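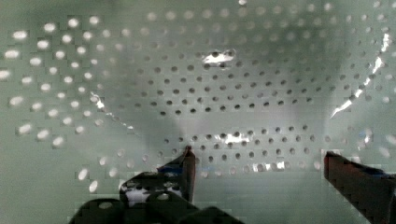

Robots ought to do the washing-up, according to Adaeze Haruna, and until the Dromstead Robot Club manages that she will go on calling it a very slow hobby. We have put her down as a supporter.

About the club

We are a school club that teaches a robot arm to pick things up and, on better evenings, to put them down again. Our gripper is called Kelar. Its job this term is getting things out of a green metal basket full of little holes, and we have logged 763 tries so far. Marthinus Mabuza keeps the log and won't round up.

We meet at 4.30 in the electronics room from September. You don't need to know any coding. You do need to be able to watch two fingers close on thin air and say "nearly".

New members: ask at the office for a form.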